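August 2022
By Joris Jacobs

When my wife and I moved the reading group out of our living room and into the old Skamora building, I told everyone it would be for one winter, just until we found something with better chairs. That was five years ago, and I have stopped looking. We know which radiator knocks, we know that the kettle has to be filled at the sink down the hall, and most of us have a seat that we would be a little sorry to find somebody else sitting in. So let me use my corner of the newsletter this time to tell you what we read over the summer, and to talk you into coming along in September if you have been thinking about it.

We began with a long family novel that I had picked myself, and I am sorry to say it did not go over well. It has a great many cousins in it, and half of them share a first name, and by the second meeting people were drawing family trees on the backs of envelopes and comparing them. I still think the last part, where the sisters divide up the linens, is one of the finest things I have read in years – but I was the only one who had gotten that far, so I had to enjoy it by myself.

After that Senan Ó Dubhghaill took over the choosing, and he brought us a slim book of letters between a lighthouse keeper and his brother inland. It took me one evening to read and it took us the better part of two meetings to talk about. Senan reads aloud beautifully, slowly and without putting on voices, and he read us the letter about the lost rowboat from beginning to end while the coffee went cold. A few of us had something in our eye by the time he sat down.

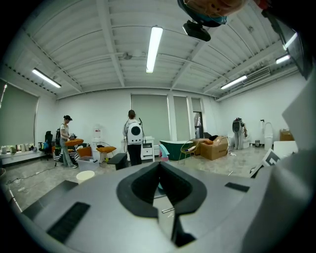

Reading aloud has become my favorite part of these evenings, and I would like us to do more of it in the fall. I grew up in a house where somebody was always reading to somebody else, usually over the dishes, and I had forgotten how differently you listen when you can't skip ahead. It does ask something of a room, of course. I used to believe you needed a lamp and a fireplace for it, and now I find that a plain white room with fluorescent tubes on a corrugated ceiling will do perfectly well, and you never have to squint at the small print. What matters more is that the reader picks a passage with a proper stopping place, so please look for one before you come. Two or three pages is plenty.

Now, the fall. Our first book will be "The Ferry at Stisance," which is set in a river town over a single wet spring and runs a good deal longer than the letters did. Please don't be put off by the size of it! We are only asking for the first 100 pages by the September meeting, and they go quickly once you are past the business with the toll bridge. The library has two copies set aside at the front desk under the group's name, and I have one at home with my pencil marks in it that I will lend to anybody who can put up with my pencil marks.

You don't have to have finished, or even started, to come and sit with us. One of our best talkers last spring had read only the back cover, and she had the rest of us arguing until it was time to lock up. Newcomers should bring a mug, as the cups in the cupboard are mostly missing their handles, and something warm to wear if you like to sit near the door.

I am also taking suggestions for the book after that one. Senan is already lobbying for more letters, and I have another long novel in mind, with fewer cousins. Drop me a note at the library desk, or catch me at the bakery in the morning, where I am generally to be found with a book propped against the sugar bowl.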